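The Planner That Waits
How Masdale rewrote its grasp stack around the cost of being wrong

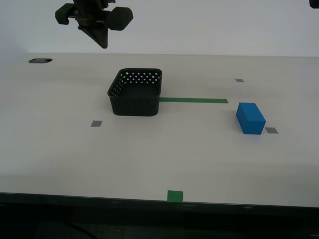 A perforated basket and a blue block on the test table at Masdale, with the arm at upper left.

Most pick-and-place software treats perception as a step that ends. The camera returns a pose, the planner accepts it, and the controller follows a path until something stops it. Masdale's current release, developed at its Wellach lab, keeps the pose estimate open until the gripper closes.

The change is mainly in the interface between modules. Perception now publishes a pose with a covariance, refreshed every 100 milliseconds. The planner keeps three candidate grasps alive and drops one only when its predicted clearance falls below a set margin. A solid block rarely causes trouble. A black basket with rows of small holes does: depth readings pass through the openings and land on the table behind, and the older code read the wall as farther away than it was.

The team logged 2319 attempts before freezing the interface in May. Of the failures, 36 were traced to stale transforms, a timing fault with no connection to grasp choice. Those are now caught by a check that rejects any transform older than the image it is applied to.

Pilot sites in Lagos and Flundanport run the same build with different margins. Tuning is still done by hand, and a wide margin makes the arm slow near container rims. An automatic tuner is on a development branch.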